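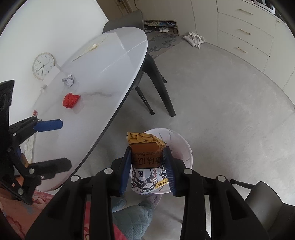 Snack bag and bin, with a ball of red paper still to go.

I finally cleared the break room table, and wow, were there a lot of wrappers! The sunflower seeds are to blame (I bought two of the bags, so I'm not pointing fingers). If you've never tried the flavored kind, Elspeth Menzies keeps a stash in her desk and is generous before lunch.

A few things while I have you. The pink-ish bin stays next to the oval table from now on, please don't walk it over to the copier again. Shells go in a cup first and then in the bin, or they end up all over the floor and we're finding them until September. Wrapping paper can go in there too, just squash it down.

Sipho Zulu has the cleanup list for the break, and there are 9 spots still open. Room 205 needs people most. Sign up by 23 December 2020 and I'll bring cookies!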